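What the Failed Runs Were Trying to Tell Us

24 November 2022

I promised back at the start of November that I would write up the relabeling work, and then I kept finding reasons to rerun things, so thank you for being patient with me. The short version is that we have a result I believe, and it is smaller and more interesting than the one I was hoping for.

For anyone new here, our little group at Merkton trains one policy, Ketix, to follow short typed instructions on a tabletop: move the sponge next to the chips, open the top drawer, that sort of thing. We had 2374 recorded attempts to learn from, and 662 of them were marked as failures. For the longest time those 662 just sat on a disk. It bothered me every time I looked at the storage bill!

The idea, which is an old one in our field and certainly not mine, is that a failed attempt at one thing is often a perfectly good attempt at something else. If the arm was told to pick up the chip bag and pushed the sponge to the back of the table instead, then you have a nice clean recording of pushing a sponge. All it needs is a new sentence. So we had a captioning model, Sulemana, write a fresh instruction for each failure from its first and last camera views, and we trained Ketix again on everything.

My first try at this was a mess, I'm sorry to say. Sulemana was very generous and would happily describe a motion that had never taken place, and Ketix learned to dither. What helped was writing 200 captions by hand (a couple of long evenings and a great deal of tea) and using them to teach a small filter called Ladard which captions to throw away. It throws away a lot. I used to wince at that, and I've come around to it.

With the filter in place, the new policy did better on instructions that name two objects, and no better at all on the drawers. I ran the drawer comparison twice because I didn't want to believe it. Bags are still the hardest thing to grasp, too. A big one lying flat gives the fingers very little to close on, and the captions can't fix that. 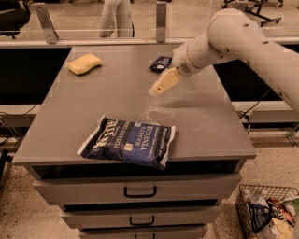

What I'd like to try next

The filter only looks at the first and last views, so anything that gets nudged and then nudged back is invisible to it. I'd like to give it 2 more views from the middle of each attempt and see whether the drawer numbers budge. I'd also like to redo the hand captions with plainer wording — mine wander, as you may have noticed from this blog — and check how much of the gain came from my own phrasing. If you've tried something similar with drawers, please do leave a comment, even if it went badly.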